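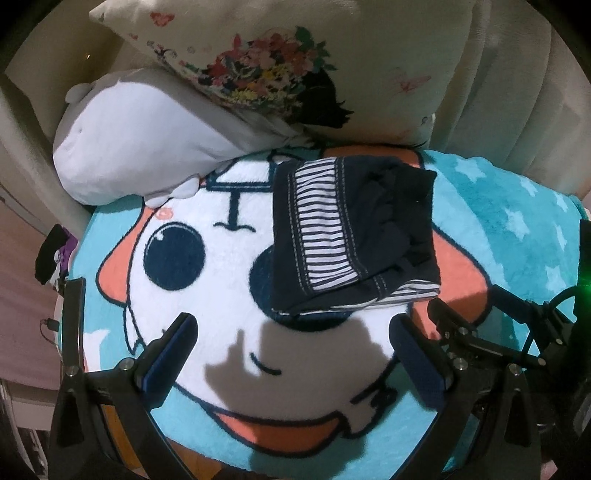
News > Around Town > Community

Wolley clothing swap sends 400 bundles out the door

Posted in: Neighbourhood, Kids & Families
27 shares | 9 comments

I went along to the August clothing swap at the Wolley hall meaning to stay ten minutes, and I left three hours later with sore thumbs and very strong opinions about folding.

The swap takes in outgrown clothes and blankets, sorts them and sends them out again as bundles. This year 400 of them went to families across Wolley and Machala, which is a record for the group. Kristýna Vávra has been running it for 9 years, and she had me on the folding table before I'd got my coat off.

Her rule is that everything gets folded into a rectangle, cuffs and waistbands to one side, so whoever opens the bundle can see what they've got without pulling it all apart. Easy with a T-shirt! Less easy with anything gathered or puckered, and I had to redo my first navy one with the striped fabric twice. Stripes are unforgiving – if the fold is crooked, everyone can tell. I'd started humming by then, so I must have been enjoying myself.

The blankets are what people come early for, especially the plush ones with a big cartoon face on them. I'm told turquoise is always the first colour to go (my niece would agree, she has views). Soft toys and printed pillows are welcome as well, as long as they've been through the wash.

Bořivoj Danko drove the Machala load over in his van and made 3 trips before lunch. He told me the bigger sizes are where they run short, mostly ages ten and up, because kids that age wear things until they fall to bits. If you've got any navy trackies or plain tops in the cupboard, he'd love to hear from you.

Leftover pieces have gone to the Niltia shop, where they'll be on the dollar rack until the end of the month. Drop-offs for the next swap are open now at the side door of the hall, from 9 in the morning until noon. Please tie your bags – and pair up your socks, Kristýna asked me to put that in.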